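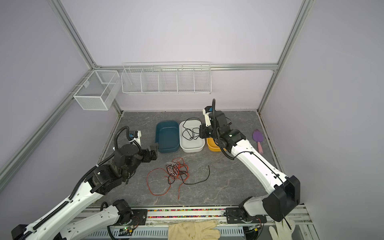 Ticket 3633
Subject: Narby thinks it is 1701
Opened by: Naima Ait Ali
Assigned to: Kiprono Kinyua
Status: open, despite everything

Naima: Every invoice I print from Narby since the update carries the year 1701. The month and day are fine. Three customers have paid anyway, and one has asked whether we take groats.

Kiprono: Could you check the clock on your PC and send me the version number from the Help menu?

Naima: Clock is right. Help menu says "Help is not available". I found 165 in small print on the login page, if that's a version.

Kiprono: It is. You should be on 132. Fokitz pushed 165 to everyone on the Cerkine hosting by mistake and then sent round an email congratulating themselves on it. Please log out, clear the browser cache and try a single invoice.

Naima: Done. Now the year is blank. I'd call that progress but the payment due date has moved to "September" with no further commitment.

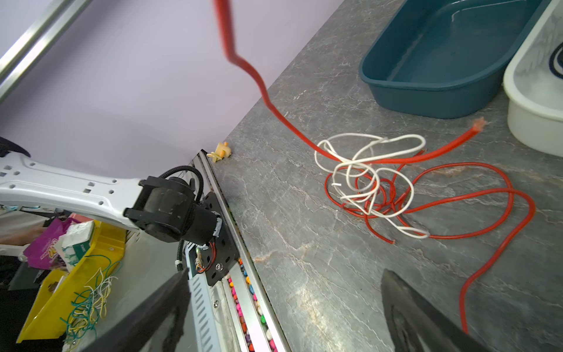
Kiprono: Blank means it has lost the regional setting. Go to Settings, Company, Region, change it to anything else, save, change it back to United Kingdom, save again. Yes, both saves.

Naima: I picked Belgium for the middle bit. Invoices now have the right year. They are also in French.

Kiprono: Did the second save go through? There should be a green bar.

Naima: There was a green bar for Belgium. Nothing for the UK.

Kiprono: Known fault in 165, then. I've asked Fokitz to roll your account back to 132 overnight. Please don't print anything until I confirm.

26th July
Kiprono: Rollback finished. Dates and language look right from my side. The old Kioko stock import has switched itself back on, so turn that off before you open the product list.

Naima: I opened the product list.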